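Do shorter showers save what the posters claim?
Lavanya Reddy and Joaquim Bastos, Term 3 project

The council poster says cutting your shower to three minutes will halve the water bill. We doubted it. Two households in Grirnora kept a log for eight weeks, and the bills barely moved. One had a leaking cistern, so its figures are shaky, and we wouldn't lean on them. Ms Vasseur thinks our sample is too small. Fair enough, but the poster gives no sample at all.
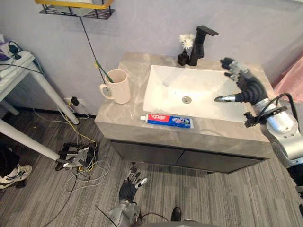
Did the timer change anyone's behaviour?
For the first fortnight, maybe. After that most entries looked like guesses.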